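원룸 계약 끝나고 이사 나오면서 보증금 정산한 얘기를 적어 둔다. 길어질 것 같아서 나눠서 올림. 비슷한 상황인 사람은 필요한 부분만 보면 된다.

보증금 900만 원, 2년 계약. 만기 두 달 넘게 남기고 집주인에게 문자로 연장 안 한다고 알렸다. 전화로도 말했지만 문자를 꼭 남겼다. 답장으로 "네 알겠습니다" 한 줄 받은 게 나중에 제일 쓸모 있었다.

답장이 없었으면 내용증명을 보낼 생각이었다. 우체국에서 같은 문서 세 부 들고 가면 된다고 들었고 양식도 미리 뽑아 놨는데 쓸 일은 없었다. 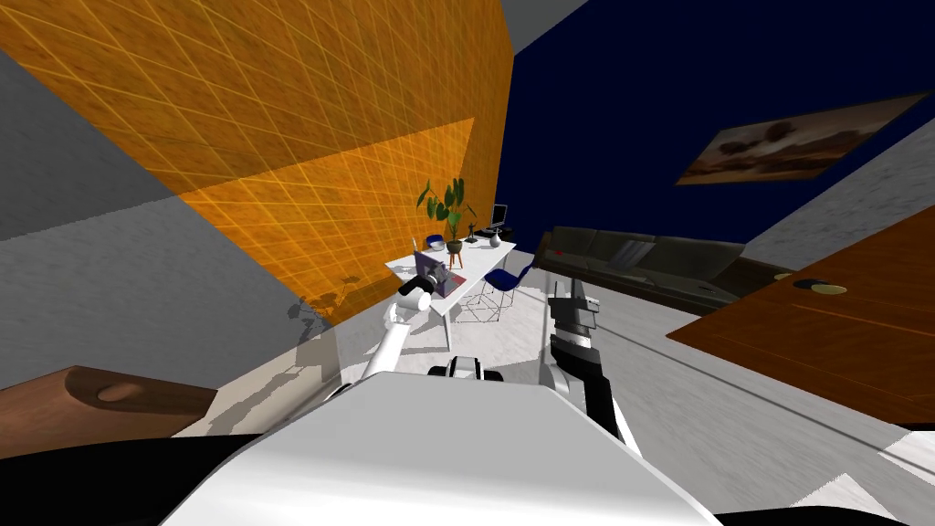 그다음이 새 세입자 문제. 집주인은 다음 사람이 들어와야 보증금을 준다고 했다. 이건 집주인 사정이고 만기가 지나면 돌려줘야 한다. 다만 처음부터 세게 말하지는 않았고 집 보러 오는 사람들한테는 협조했다. 저녁 7시 이후에만 가능하다고 부동산에 미리 말해 뒀다.

보러 온 사람이 다들 수압이랑 관리비를 물었다. 겨울에 창가가 춥다는 것도 그냥 말했다. 숨겨 봐야 어차피 들어오면 안다. 부동산 실장님은 별로 안 좋아하셨음.

5월 초에 다음 세입자가 정해졌다. 입주 날짜가 내 만기보다 이틀 뒤라서 잔금 날짜를 맞추느라 문자가 좀 오갔다. 나는 만기일에 받는 걸로 버텼고 결국 그렇게 됐다. 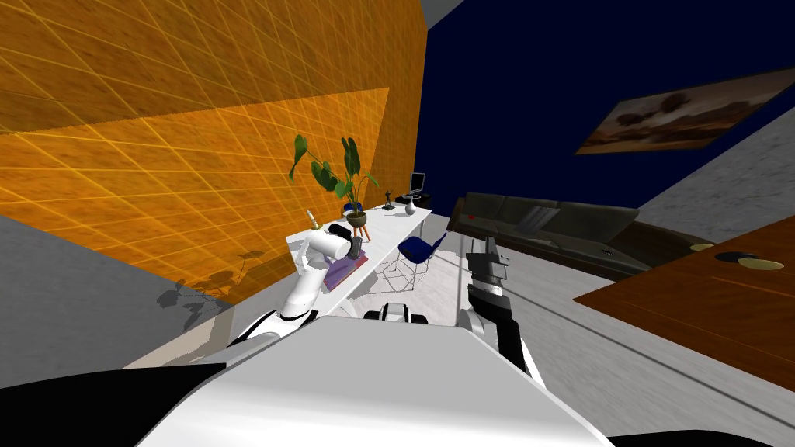
이사 당일 순서는 이렇게 했다.
오전 8시 짐 빼기 시작
10시 반 전기, 수도, 가스 계량기 사진 찍고 요금 정산
11시 집주인이랑 집 상태 확인
확인 끝나고 보증금 입금 확인
그 뒤에 현관 비밀번호랑 열쇠 넘김

입금 확인 전에 비밀번호를 넘기지 말라는 말은 같은 회사 마농 페너 씨한테 들었다. 이 사람은 전에 비밀번호부터 알려 주고 보증금을 석 달 뒤에 받았다고 한다. 전입신고도 돈 받은 다음에 옮겼다.

가스는 미리 예약해야 한다. 나는 사흘 전에 했는데 오전 시간이 거의 다 차 있었다. 이사철이면 일주일 전에는 해 두는 게 나을 것 같다.

원상복구에서 말이 나온 건 두 군데. 하나는 벽에 난 못 자국, 하나는 책상 의자 때문에 생긴 바닥 긁힘. 못 자국은 들어올 때부터 있던 거라 입주 첫날 찍어 둔 사진을 보여 줬더니 바로 넘어갔다. 바닥은 내가 낸 게 맞아서 인정했다.

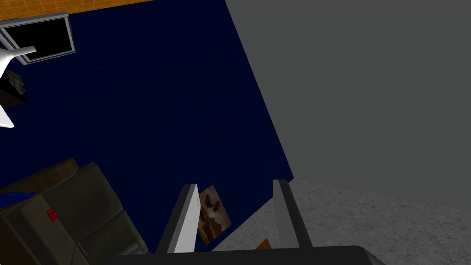
기울어진 방. 주황색 납작한 것도 하나 있음

집주인이 처음 부른 바닥 수리비는 30만 원이었다. 견적서를 보여 달라고 했더니 아직 없다고 해서 내가 동네 업체에 사진 보내고 물어봤다. 긁힌 부분만 손보는 데 12만 원. 그 금액으로 합의하고 문자로 남겼다. "바닥 수리비 12만 원 외 추가 공제 없음" 이렇게 적어 보내고 확인 답장을 받았다.

벽지 색이 바랜 것도 잠깐 얘기가 나왔는데, 그냥 살면서 생기는 변색은 세입자가 물어 줄 게 아니라고 말했고 더 얘기 없었다.

잊기 쉬운 게 장기수선충당금이다. 관리비에 섞여 나가는데 원래 집주인이 내는 돈이라 나갈 때 돌려받을 수 있다. 관리사무소에 가서 납부 확인서 달라고 하면 바로 떼어 준다. 나는 2년 치 합쳐서 19만 5천 원이었다. 바닥 수리비 빼고도 남았다. 작은 건물은 아예 안 걷는 곳도 있으니 관리비 고지서 항목부터 보면 된다.

대출 끼고 들어간 사람은 은행에 상환 날짜도 미리 말해야 한다. 나는 대출이 없어서 이쪽은 잘 모른다. 이페오마 셰후 씨가 댓글로 은행마다 다르다고 알려 줬으니 그쪽 참고.

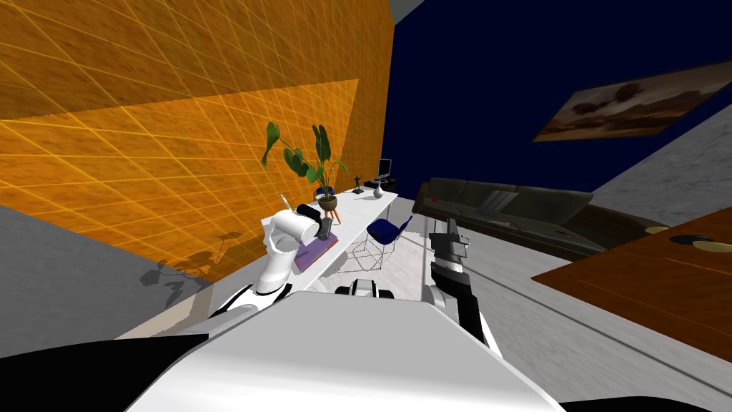
흰 책상이랑 주황색 나뭇결 벽

새집에서는 짐 풀기 전에 사진부터 찍었다. 벽 모서리, 바닥, 창틀, 싱크대 아래, 화장실 실리콘. 전부 190장 나왔고 집주인한테는 흠 있는 데만 골라서 입주 당일에 보냈다. 나머지는 날짜 적은 폴더에 넣어 뒀다.

전입신고랑 확정일자도 같은 날 처리. 주민센터 오후 5시쯤 갔는데 대기가 별로 없었다. 계약서 원본이랑 신분증만 있으면 된다.

질문 들어온 것 하나만 답하면, 청소비는 안 냈다. 계약서 특약에 청소비 항목이 없었다. 특약에 있으면 내야 하는 경우가 많으니까 계약서를 다시 꺼내 보는 게 먼저다. 새집 계약서에는 퇴실 청소비 7만 원이 적혀 있다.

이사업체 견적 비교한 건 다음에 따로 올린다.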